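Leiva Garden Rooms: Patio Tables and Drinks, Frequently Asked Questions

Can I bring my own drinks to the patio?
Yes. Soft drinks, energy drinks and coffee are all fine. Small bottles with screw caps are the easiest to manage outdoors. Please put the cap back on between sips, as wasps are common from April on. 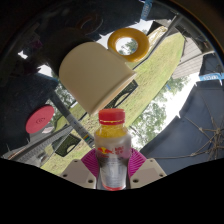 Glass bottles are not allowed outside. If you need something poured out, ask at the Gasow counter for a mug.

Do I have to return the mugs?
Yes. Leave them on the table or take them back to the counter. There is a $4.00 charge for a mug that leaves the grounds.

Can two tables be pushed together?
Yes, as long as the edges meet evenly. Lift the tables, do not drag them. The glass tops sit inside the woven border and can shift.
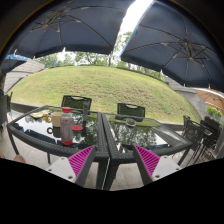 Two glass-topped tables side by side under the umbrellas.

How do I clean up a spill?
Wipe the glass with a damp cloth right away. Sugary drinks leave a sticky ring and run into the weave, where they are hard to get out. Plisolura spray is kept at the counter. Use it on the glass only.

Where does the trash go?
Wrappers and scraps go in the gray bin by the door. Empty plastic bottles go in the Zaltus recycling box next to it, caps on.

Can I move the umbrellas?
No. Ask at the counter and we will tilt or close them for you.

How many people can use the patio?
The limit is 87, including children.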